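**Junero stops kitchen-assistant trials after gripper fault**

Junero informs its customers and partners that the software version 430 of its two-armed kitchen assistant is withdrawn from all trials. The fault was found in simulation, where the robot must clear a counter of food and small household objects.

In 58 runs the fingers of one gripper opened without a command. In most of these runs the arm was already above the counter, so an object could fall from it. The total number of runs was 3,125. No person was hurt and no real kitchen was affected, but the same version was already installed at our test site in Zedport. These machines are now switched off.

"We should have found this before we sent the version to Zedport," said Leokadia Bielecka, head of safety at Junero. "The position sensor gave a wrong value after a restart, and our software believed it."

The correction is written and must pass 1,000 runs without any such opening before the trials can continue. Kazuhiro Hoshino will lead the check together with our partner Nowicki. We expect the result in May.

Partners who have version 430 are asked not to start the robot and to write to Edmund Ziółkowski at our customer office.
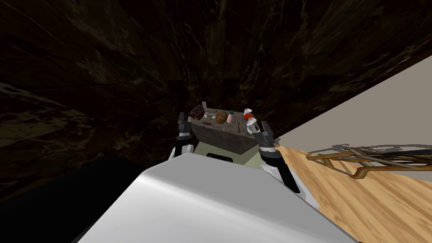
Views from the simulated kitchen

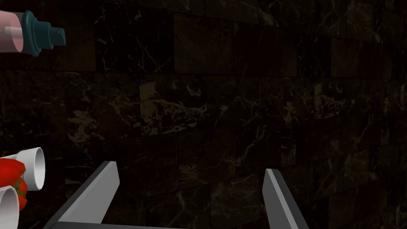 Gultside, 14th March

The full fault report will be sent to all trial partners on request. Questions from the press are answered by Catarina Falcão.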